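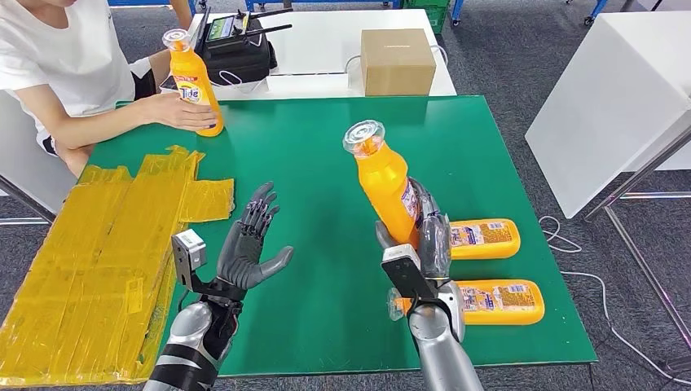

Tips for bottle handling, two-arm bench

Set the planner's grasp height from the mat surface and leave the table top out of it. Re-measure whenever the mat is changed.

Keep separate grasp lists for upright and lying bottles. A single list with a rotated frame gives poor thumb placement on the lying ones. Witbridge loads both at start-up.

Clear caps return bad depth. Mask them and fit the cylinder to the orange body only, then take the cap direction from the colour image.

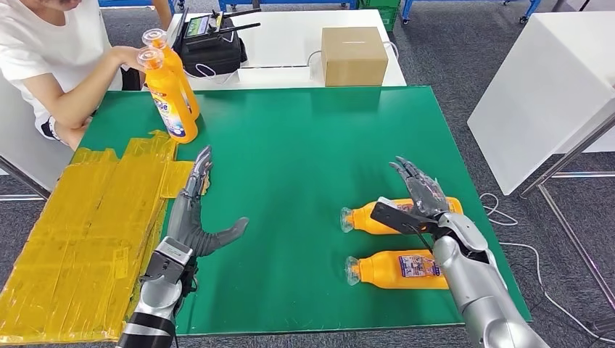 Add glossy tape to the collision map by hand as a flat box. Left to the depth filter, it comes and goes between scans and the left arm replans each time.

Hold both arms if a forearm enters the mat zone. Marilou Mangubat set the hold to 180 ms; up to 245 ms was still fine in her July tests.

Don't match on label features alone. Torn print drops the score below threshold. Use colour first, label second.
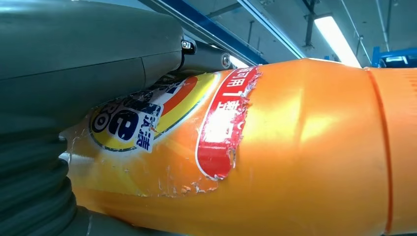

Wrist view: glare on the bottle, torn edge on the red label band.

Lock wrist exposure before the approach starts. Auto exposure hunts under tube lights. Log at 100 Hz during contact.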